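Drivside Bancada: kit de simulação para manipulação de objetos

Distribuído em Portugal e no Brasil pela Zavala. Versão de março, substitui a anterior (quem já tem licença recebe por email, ver fim da página).

O que é: um ambiente simulado completo, braço branco montado sobre armário, mesa perfurada, sala clara à volta. Abre e começa a trabalhar. Serve para treinar e testar tarefas de pegar e pousar antes de ir para o braço a sério. Feito para laboratórios pequenos, cursos técnicos, equipas de integração sem tempo para modelar tudo de raiz.

Objetos incluídos: caixas de plástico de parede vazada, canecas, taça, prato, banana, lata, caixa de cereais, cubo de Rubik, frasco pequeno e mais uns quantos. Todos com massa e atrito editáveis. Posições fixas ou sorteadas a cada arranque.
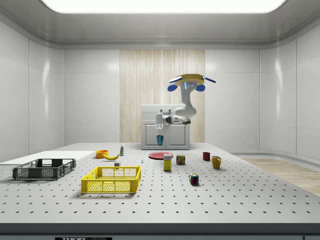
Tarefas prontas: 35. Vão do copo sozinho até arrumar a mesa inteira para dentro das caixas. Cada tarefa traz critério de sucesso em ficheiro de texto, dá para mudar sem recompilar nada. Atenção, as tarefas com a caixa de cereais são as mais dificeis, começar pelas outras.

Câmaras: vista geral da sala e vista junto à ponta do braço, em simultâneo ou à vez. Gravação sincronizada com as posições das juntas. Exporta vídeo e tabelas.

Controlo: teclado, comando de jogos ou script. O painel de botões na ponta do braço é só visual nesta versão, não responde a cliques. Está na lista. 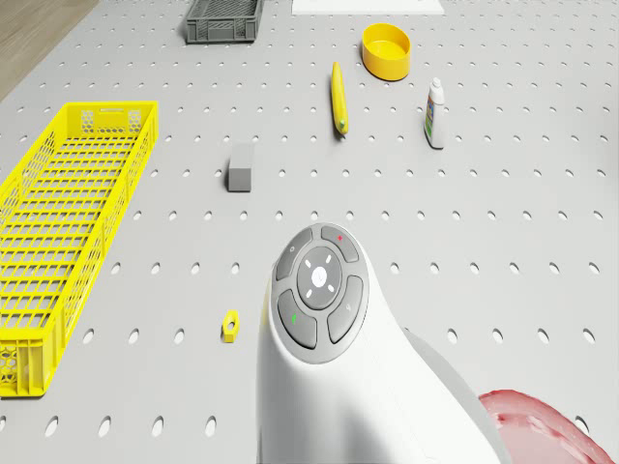

Peças pequenas: a porca sextavada é nova. Contacto afinado de propósito para ela, na versão antiga atravessava a mesa de vez em quando (obrigada a quem reportou). Se ainda acontecer, baixar o passo da simulação e mandar-nos o registo.

Requisitos: placa gráfica dedicada, 60 GB livres em disco. Linux recomendado. Em Windows funciona mas o arranque é mais lento. Mac não.

Preço: 1,395 euros por posto, licença perpétua, 13 meses de atualizações. Escolas e universidades, pedir tabela à parte. Aluguer mensal acabou, desculpem.

Não inclui: braço físico, computador, formação presencial. Formação à distancia com o Mitiku Tekleab, marcação depois da compra.

Compatível com: controlador Turnach (ligação direta, as trajetórias gravadas passam sem conversão). Outros controladores, perguntar antes de encomendar!

Entrega: link de descarga no próprio dia se o pedido entrar até às 15h. Caixa com pen USB só por encomenda, sai do armazém de Dorkport, portes à parte.

Quem já tem a versão anterior: a chave é a mesma. Desinstalar primeiro, guardar a pasta das tarefas se mexeram nela.

Dúvidas técnicas e orçamentos: Bethel Sisay, pelo formulário de contacto. Indicar modelo da placa gráfica e número de postos.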